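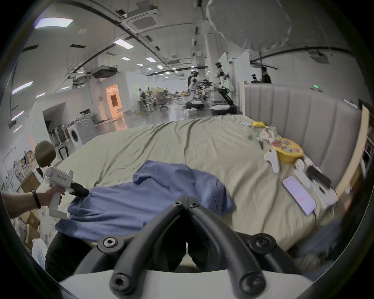

Right hand gripper drops out mid fold, left one fine. Anyone had this?

Posted by dunlin_k

Bit of a rush so sorry if this is muddled. We record shirt folding with a pair of hand-held grippers, one in each hand, double bed, green sheet, shirt starts off crumpled. Then the recordings get used to teach the arms. Been fine since February.

Now the right hand one loses its recording part way through. Lights stay green. Jaw still moves fine in the hand, trigger feels normal. But when I play the take back the jaw opening is stuck at one number from some point on, so as far as the file knows I pinched the sleeve and never let go. Left one carries on perfect.

Out of 31 takes this morning 4 had it. No warning at all on the laptop, I only spotted it because one file came out smaller than it shoud. 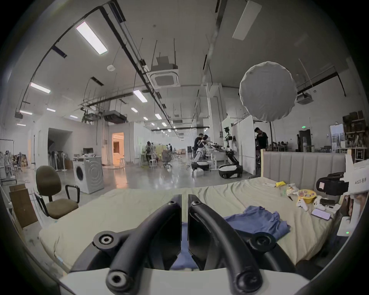 What I've tried so far:

Restarted both grippers and the laptop. No change.
Swapped the cable at the laptop end. Thought that had cured it, then it came back after lunch.
Slower folds. No change.
Different shirt. No change, didn't expect one.

My worry isn't really the lost takes. It's that one of the bad ones nearly went in the training set. An arm that learns "close and stay closed" is going to drag the sheet, and people here work right up next to the arms. Stopped recording for now. Is it the gripper or the software? And can the old takes be trusted?

Naveed Gilani

Had near enough the same on ours. Was the plug at the gripper end, not the laptop end. You've only swapped one side by the sound of it. Every time you press down to pinch the cloth your wrist bends and the cable gets a tug right where it goes in. Does nothing nine times, then the contact lifts for a split second and the jaw reading freezes. Green light only means it has power, on ours anyway. Says nothing about whether the readings are getting through.
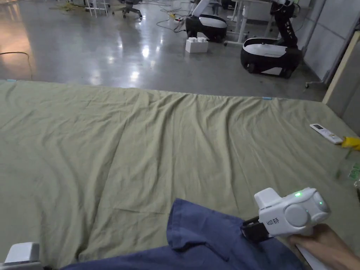
Quick test. Start a take, don't fold anything, just open and close the jaw over and over and wiggle the cable at the grip with your other hand. Watch the live number. If it sticks, there's your fault.

Fix for us was a loop of cable taped to the forearm so the pull goes on the tape. We used the Bosten cloth tape, the Fosteo stuff lets go once your arm gets warm. If the socket itself is loose then stop using it and send it off, tape won't save you.

Also swap hands. Left gripper in the right hand, do a batch. If the fault moves with the gripper it's the gripper. If it stays on the right side it's the cable or how you hold it. Should of said that first.

On safety you did right to stop. Don't replay anything from that batch on a real arm until it's been checked, and when you do, low speed, hand on the stop button, everybody back from the table.

marram22

could be software, ours did something like it after an update. roll back and see? didn't look into it much tbh

Tess at the far bench

Naveed's covered the cable so just the old takes bit.

No, don't trust them on file size. A freeze near the end of a take hardly changes the size, that's how they slip past. You need to check the jaw reading against itself. In a real pinch the number jitters a tiny bit even when you're holding dead still. In a frozen one it's exactly the same value over and over. We throw out any take where it hasn't changed at all for 2 seconds.
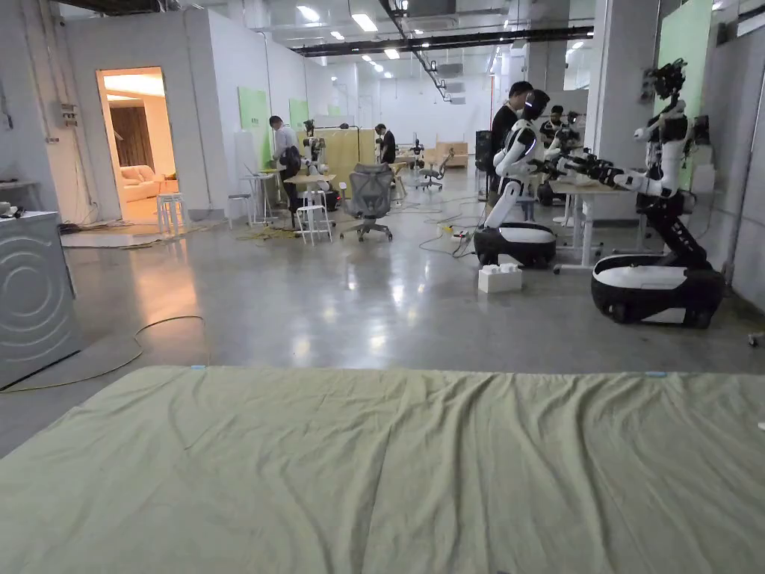 Run that on everything back to when the gripper first went into use, not only today's. We went back through ours and found bad ones from well before anybody noticed. Whatever it flags, watch the video next to the numbers. If the cloth has obviously dropped and the file says closed, bin it. Don't try and patch it by hand, I tried, took all afternoon and it was still wrong.

And get a check put in at the recording end so it beeps when the reading stalls. Few lines of code. You'll hear it while you're still standing at the bed and can do the take again.

If an arm has already been trained on any of the dodgy ones, pull that version and go back to the last one you know is clean. Lock it out so no one loads it by mistake.

dunlin_k

Thanks all. Did the wiggle test, number stuck on the second go, so gripper end it is. Socket feels solid, going to try a new cable and the tape. Running Tess's check on the old files overnight, will post what it finds.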